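FOR IMMEDIATE RELEASE

August 23, 2023

# Masgate Library opens quiet study rooms and headphone loans

Masgate Library has opened two quiet study rooms on its upper floor and started a free headphone loan service at the front desk. Both are available to anyone with a library card, including children with a junior card.

The changes follow a survey of library members held last November. The library received 1,234 replies. Noise was the most common complaint, ahead of parking and opening hours. Many of those who wrote in were students, or people working from home who use the library when their own place is too busy.

"People told us they like the library being lively downstairs and they don't want that to stop," said Ayantu Hadgu, branch manager. "They also told us they had nowhere to go when they needed to read something difficult. We had old storage space upstairs, so we cleared it out."

The rooms are named the Gebretsadik Room and the Mukora Room, after two former head librarians. The Gebretsadik Room is for silent study. The Mukora Room allows low talking and is meant for tutoring, language practice and video calls. Each room can be booked for up to 2 hours a day, at the desk or through the library website. If a room has not been claimed ten minutes after the booking starts, it goes to the next person waiting.

Headphones can be borrowed for use inside the building. Adult and children's styles are on offer, and they may be used at the public computers, in the study rooms or with a borrower's own device. Staff wipe down every pair when it comes back. Borrowers who would like to use their own headphones are welcome to do so, provided the sound can't be heard at the next table.

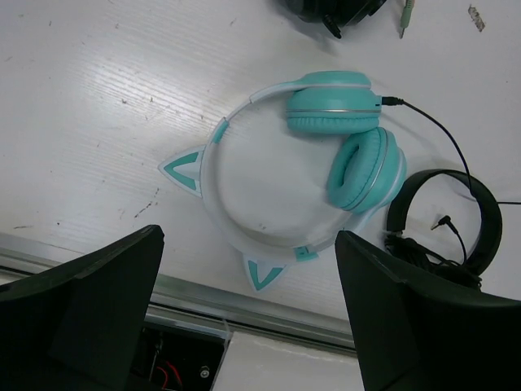

*Cat-ear headphones in white and mint green.*

The fit-out was paid for through the library's regular capital budget, with a contribution from Plekinance, a local office furniture supplier. Plekinance provided desks and chairs at cost and fitted new door seals in both rooms.

"The doors were the main job," said Mebrat Feyisa, project manager at Plekinance. "Sound was coming up the stairwell and straight under them. We tried a cheaper strip first and weren't happy with it, so we went back and did them again."

The painting was finished in July, in colours chosen by library staff. Both rooms can be reached by lift. Lighting in the Gebretsadik Room can be dimmed on request.

Storytime, the chess club and the seniors' coffee morning stay on the ground floor at their usual times. The local history collection, which was partly kept in the old storage space, has moved to the shelves beside the map cabinets. Some boxes are still being catalogued, and members looking for a particular item should ask at the desk before making a special trip.

The library will review the booking rules in November and may extend the time limit outside exam periods. Comments can be left in the box by the front door or sent through the website.

**Media contact**

Ayantu Hadgu, Branch Manager
Masgate Library

Interviews and visits to the study rooms can be arranged through the front desk during opening hours.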